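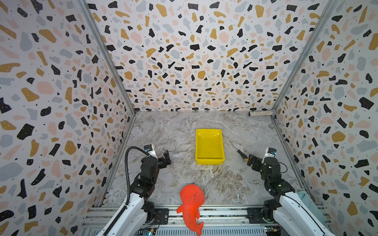 Speaker notes - Cluddale town hall, animal neglect session
Kaiwen Zhong, 16 May 2021

Start on time. Thank the library for the room.

Slide 1. Say who I am: ten years taking neglect calls for the county, mostly dogs and cats, some horses. Tonight is about reporting. Cruelty law gets its own session.

Slide 2. Last year we took 289 calls from Cluddale and the farms out toward Grindoder. Most were about dogs left outside with no water or shade. Pause here, people usually want to ask about tethering. Tell them it's on slide 4.

Slide 3. What to write down before you call:
Street address, or the nearest cross street
Date and time you saw the animal
What you saw, in plain words
Whether anyone was home

Don't go onto the property. Don't take the animal. I had a case on Derkach Road thrown out after a neighbor cut the fence - tell it short, leave out the family.

Slide 4. Tethering. The town rule is 2 hours at a stretch, with water in reach. The fine for a first offense is $750. Someone will say that's too low. I agree, but the council sets it.

Slide 5. What happens after a call. An officer visits, usually the next day. If the owner just needs food or a vet, we try that first. Seizure needs a warrant.

Callers can stay anonymous, but a case is stronger with a named witness. Say this twice.

Questions, 10 minutes. Phone number stays on the screen. Sign-up sheet for the June class is by the door.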